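Friday, late

Feet up, tea going cold, and I want to get this week down before it blurs. I've been at Skulex long enough that my job has changed under me, and I didn't see it coming. I used to run the tasting bench — heat, plate, wipe, heat again, all day. Now the arm does the ovens and I do the lists, 62 runs this week with my initials on every one.

Waldemar Jakubowski hates the lists. He was quick at the bench (quicker than me!) and he says reading a log makes his eyes itch. I told him my wrists haven't hurt in 4 weeks. He just grunted.

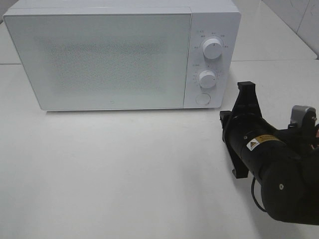
What I did after lunch

Mostly knobs. The Tridari people want to know how we set a timer by feel, and I had no idea how to put it into words. You sort of overshoot and come back? I filled a whole page of the Flerkby notebook on it, which is more thought than I gave that dial in all my years of turning it.

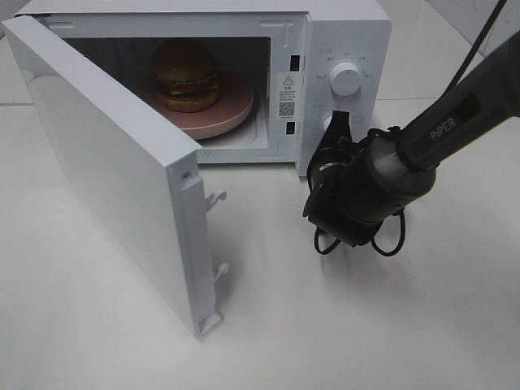
Toy burger on the pink plate, gripper down by the lower knob.

Rusu is getting the same setup in October, and they've asked me to go over and train their bench staff. Me, training people! I said yes before I'd thought about the bus.

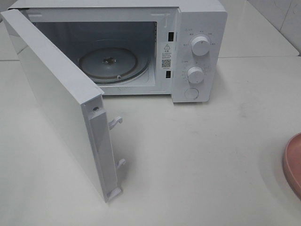 Do I miss the old job?
Some of it. I miss talking over the bench with Waldemar, and I don't miss the wiping one bit. Must ask about the bus money on my next shift.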